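### 4.2 Visits after the move

Families in the Mikholm home described the first weeks as the hardest. Daughters visited more often than sons – in most cases 2 times per week – and stayed until the evening meal was served.
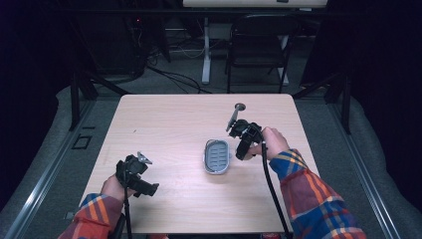
**Figure 2.** Both hands above the table.

Vernon Gill disagreed with this reading, and told us that his mother became calm only in November, when he began to come less. Similar remarks were made at Broslow. We therefore treat the number of visits as a weak sign of how well a parent has settled.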